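4.3 Clearances before a simulated run
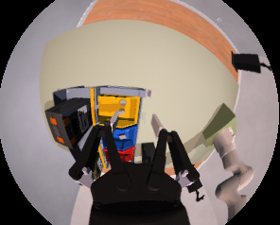 4.3.1 Setting the limits

1. Open the Akholm scene and keep both gripper fingers apart.
2. Set the speed limit to 20 per cent for the first 3 runs.
3. Check the path to the drawers. No finger may touch the drawer unit until the grip step begins.
4. Where a second arm shares the table, give each arm its own zone — zones must not overlap.
5. Save the limits under rule set 353.

Caution: A clean run in simulation does not replace the site risk check.

Note: Limits saved in Jellari version 2 must be entered again.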